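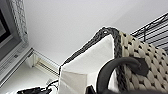

Wrist cam, basket task, at the dark gray handle.

9/14/25

Basket set, second block. Goal is 300 demos for the Cukirel policy; we have 96 that pass the check. Jana Frerichs drove the first half, I took over after lunch.

- Low approaches put the handle very close to the lens and it goes soft. Keeping them, tagged "near".
- White liner against white ceiling is low contrast. Locked the exposure at 70 and left it there for the whole block.
- Monitor, wire rack and cables stay where they are for this block. Move them for the next one so the policy doesn't lean on them.
- Threw out 2 runs where I paused too long before closing.

Piret wants the start poses spread wider – almost all of mine begin from the same side. Fair point. Will write a short list of start poses before the next session and tape it to the desk.

Still open: do we label the handle and the rim separately? Ask Piret before anyone starts on the August batch.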